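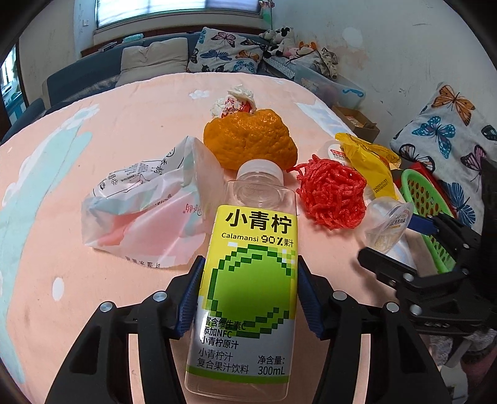

Grullevard Drink Labels is a small table of text copied by hand from bottled juice and soft drink packaging. It covers 200 labels in 2 languages, Chinese and English, and is meant for people who work on translation, label layout or shelf pricing. Many labels mix the two languages in one line. A calamansi drink, for instance, has "小青柠" in large characters, then "Calamansi 90% 果汁" underneath, and the net content (300mL) is printed well away from the name. We copy a line like that as one string and leave the spacing alone.

Files

labels.csv has one row per label. notes.txt lists known problems. Both are UTF-8. If the Chinese text shows up as question marks, your spreadsheet program has opened the file with the wrong encoding; use its import menu and pick UTF-8 there.

Columns

id: a short code, never reused
name_main: the largest product name on the label
name_other: a second name, if there is one
claims: short lines on vitamins, juice type and so on, separated by a vertical bar
volume: number and unit exactly as printed
class: the drink category, if the label states one
checked: yes or no

How the text was entered

One person typed each label and a second person compared it with the package. Where they disagreed, the package was read again. Line breaks inside a claim were kept as a slash. Simplified and traditional characters were left as printed, and no spelling was corrected.

Known problems

52 rows have no class, mostly older entries from the Sustby batch. Ingredient lists are not included. Percentages are copied as text and should not be used to compare products, as labels differ in what they count. The Trandmont rows were retyped in December, so their ids start with T2.

Terms of use

Free to use and change with credit to Grullevard. Product names belong to their owners.

Related items
Jafri Menu Terms
Sustby Snack Wrappers
Trandmont Unit and Volume Table

Contact: open a ticket on the project page | Copyright Grullevard | Back to top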